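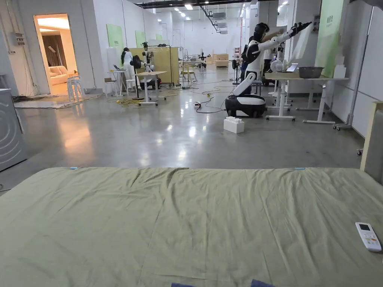

Slide 1. Room control left on a bed with a sage-green fitted sheet.

Speaker notes: Guest Room Temperature and Sleep Quality
Hestbridge Lodging Forum, February 3, 2024

Slide 1 – Opening
Welcome attendees and thank the host property. State the purpose of the session: to present the findings of the Hestbridge guest comfort review and the changes to the room standard that follow from it. Questions will be taken at the end. Printed copies of the standard are on the table by the door.

Slide 2 – Why the review was carried out
Temperature was the leading subject of overnight calls to the front desk at all 4 participating properties. Noise came second. Most callers did not report a broken unit. They reported a room that was too warm at bedtime or too cold before dawn, and many asked how to change the setting.
Pause here. Ask how many in the audience keep a record of overnight calls by subject.

Slide 3 – How the information was gathered
The review drew on 678 guest comment cards and on the front desk logs. Cards were collected from September until the end of the year. Cards without a room number were set aside. The Coteo property joined late, and its results are shown separately in the handout.

Slide 4 – What guests told us
Read the two comments on the slide aloud, slowly.
"I could not tell whether the unit was on."
"The blanket was too heavy and there was nothing lighter in the closet."
Of the cards reviewed, 200 mentioned bedding and temperature together. The working group had planned to treat these as separate topics and has since combined them. Bedding weight is now part of the climate section of the standard.

Slide 5 – Changes to the room standard
Rooms are to be set to the agreed evening temperature before arrival. A lighter blanket is to be kept in every closet, folded, on the upper shelf. The instruction card for the room control is to use large type and no more than five lines of text. Fan speed is to be left on low.
Note for presenter: the Ilie building has central controls and is exempt from the evening setting until its system is replaced. Expect a question on this.

Slide 6 – Early results
The Wunora property adopted the standard first, in 34 rooms. Overnight calls about temperature fell in the first month. The period was short and the weather was mild, and the audience should be told so plainly. A full season of records is needed before the figures are published.

Slide 7 – Next steps
Properties wishing to take part should return the form in the back of the handout. Housekeeping supervisors will receive a one-hour training session on site. The next review will cover curtains and early morning light.
Leave this slide up during questions.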